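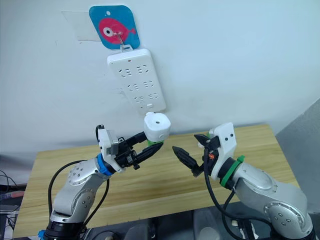
*Power strip on the wall, wooden tabletop in front.*

**Irkance Community Hall refit - progress to 27th August**

Your grant of $2,000 has bought more paint than we expected and fewer chairs. The Stirton Room is finished. The kitchen isn't, as Niskanen sent 100 cupboard hinges and no doors, then invoiced us for both. We've paid for the hinges.

Spent so far: $800 on paint and flooring, $415 on plumbing. The old tap still drips, with more confidence. 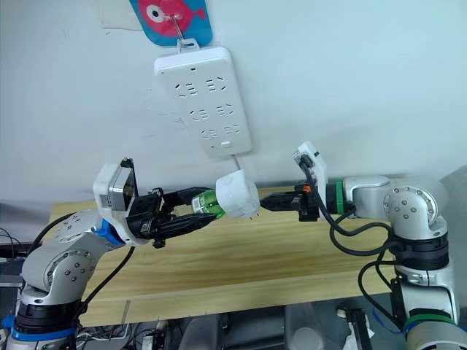
*Six outlets and a fish card.*

Hall bookings are up since March, mostly the Zistelcombe choir, who say the new floor has improved their sound. We have listened carefully and can't confirm this. Doors are now promised for next month.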